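4.2 Learning to place from rearranged scenes

We should say a little first about how the training scenes were put together, as a good deal of what follows depends on it. Every scene is built in simulation from two larger blocks and a handful of small coloured cubes, and the arm is asked to bring the cubes to a goal layout given only as a list of which cube rests on what. Tanveer Naqvi's early version kept the large blocks at one height, and the policy we trained on it was, we are sorry to report, rather good at that height and hopeless at any other. 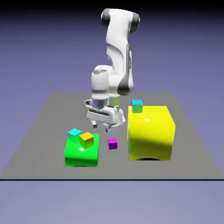
Figure 3. A simulated scene from the Stirnside set. Small cubes rest on a green block and on a taller yellow block, and a magenta cube lies on the platform between them.

So we let the heights vary, and we let cubes start on the platform as well as on the blocks. The final set holds 831 scenes, of which 214 were kept back for testing, and each policy was trained with 300 attempts per scene. With the fixed heights, the share of test scenes solved in full stood at around 40 per cent; with the varied heights it rose to 63 per cent, and we were very pleased indeed to see it.

Most of the remaining failures come from cubes lying in the gap between the two blocks, where the gripper has to come down close to a side wall. Parisa Jalali tried a wider safety margin in April, but the arm then refused a fair number of grasps it could easily have made, and we went back to the narrower setting for all the results in Section 5.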